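Cell technician, simulation and gripper upkeep – Irkora, Lostmont site

We have one small robot cell at Lostmont, called Chow, and a simulated twin of it that we lean on every day. Petro Zhuravel has looked after both for a good long while and is moving over to our Pornero line in June, so we'd love to meet the person who will take them on.

Most of your week would go into keeping the twin and the real cell in step. When Maksym changes a finger pad or shims the base, you measure the new opening, put it into the model, rerun the wrist view and check that the approach to the surface still makes sense before anyone sends a program to the floor. 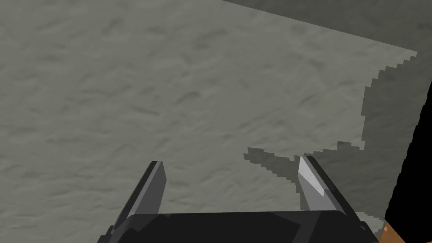 You'd also own the Tuesday service: wiping down the jaws, checking the finger screws, running the open and close cycle, and writing up whatever you find in the log (Petro's entries go up to 2339, and yes, we do read them). Some weeks it's quiet and some weeks you'll have a cable out all afternoon.

We're hoping for two years of hands-on work with machines of any kind. A little scripting helps – we can teach you the rest, and Ustyna Didenko is a very patient teacher. The post is 26 hours a week, with early starts if you like them.

Send a short letter to Oleksandra Moroz at the Lostmont office and tell her about something you've fixed.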